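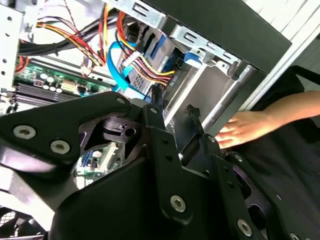 Mieke Van Wijk replied: Before you order a new drive, swap the data cable. I had a Brostora tower that dropped its disk every few days and the cable was the whole problem. Which port are you on?

Ticket 350 – drive not detected at startup
Opened by: Liesbeth Jacobs
Status: open

Thanks Mieke. I haven't swapped the cable yet, only pushed both ends of the blue one back in. I don't have the port number written down, will check.

What I have so far:
– Drive missing on 3 of 8 cold starts
– Restart brings it back, sometimes after a wait of up to 19 seconds
– Setup screen shows the power supply voltages as normal
– Same fault with the other memory stick pulled 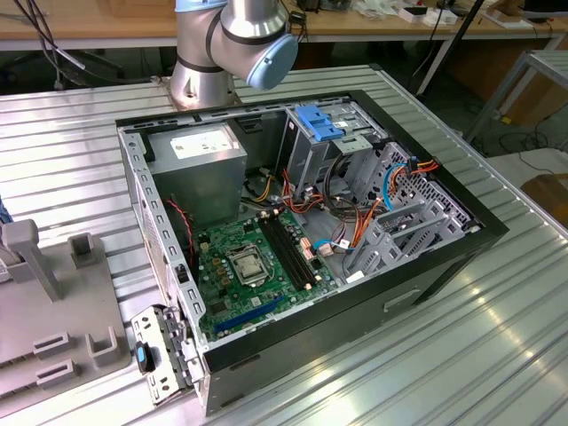 The drive power plug is next on my list. It felt a little slack when I reseated it in December, and the wires on that side are bunched up tight near the cage. I'll try a different plug from the same bundle first, then the spare data cable from Dewulf. One change at a time, with eight starts after each.

Please leave the ticket open until I post the results.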